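Clistwood Residents' Newsletter
September

WATER SHUTOFF, MEDICINE CABINETS AND OTHER THINGS FROM THE OFFICE

Quick one this month, the printer is back but only just.

Water off

Both buildings, 10 in the morning until 2 in the afternoon, on the day posted in your elevator. Check the notice for your own side because the two sides are not the same day. Fill a pitcher the night before. Fill the tub if you have little kids or a fussy toilet. When it comes back on run the cold tap first, kitchen, until it's clear. Might spit a bit. Brown for a minute is normal, brown for an hour call the office.

Mac Giolla are doing the work again, same outfit as the boiler job. They need the basement hallway clear. Bikes, strollers, that mattress. Anything still there at 9 gets moved to the laundry room and it won't be moved gently.

Medicine cabinet cleanout

The drop box is coming back to the front lobby for two weeks. Last time we filled it twice over and had to turn people away, so the pharmacy is sending the bigger one. Over 14 pounds of old pills and syrups out of one building! No wonder the cabinet doors don't shut.

What they'll take: pills, capsules, patches, creams, cough syrup with the lid on tight. Pet medicine too, we asked. What they won't: needles, thermometers, inhalers, anything that's leaking. For needles you need the hard red container from the pharmacy counter, they hand them out free, just ask.

Please don't flush it. Don't pour it down the sink either. Some of you have been doing this for years and the plumber has opinions.

How to go about it, if you've been putting it off:

1. Empty the whole cabinet onto a table. All of it, and the drawer by the bed, and the purse. Doing one shelf at a time means you quit after one shelf.

2. Look for dates. They're usually on the bottom or the crimped end of the tube and always in tiny gray print. Take it to the window. If there's no date and you can't remember buying it, out it goes.

3. Get the small stuff off to one side, the travel bottles and the half used ones. A plain table makes it easier to see what you've got. 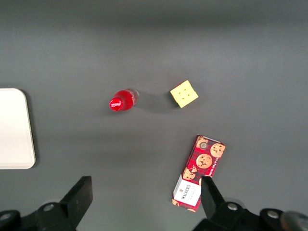
4. Black out your name and prescription number with a marker. Peel the label if it peels. Most don't.

5. Keep the original bottles for anything your still taking. Pouring two into one to save room is how people end up with a mystery bottle.

6. Put what's left somewhere dry. Bathroom is the worst spot in the apartment for it, steam gets at everything. Hall closet, high shelf, away from kids.

Bag it, bring it down, drop it in. The box is locked and we don't have the key so don't come asking for your vitamins back.

Parking

Spaces 6 and 11 are being repainted. Tape will be up. Cars left there get towed to the Rirko lot and that's your bill. Visitors can use the street side after 6 in the evening.

Thursday-type stuff we keep getting asked

Yes the lobby heat is on a timer. No we can't change it for one floor. Clurkesum handles the laundry cards now, number is on the machine, the office can't refund them and we dont have change.

Package room closes at 8. Bring ID.

Next issue when there's paper. Items for it go under the office door, large print please.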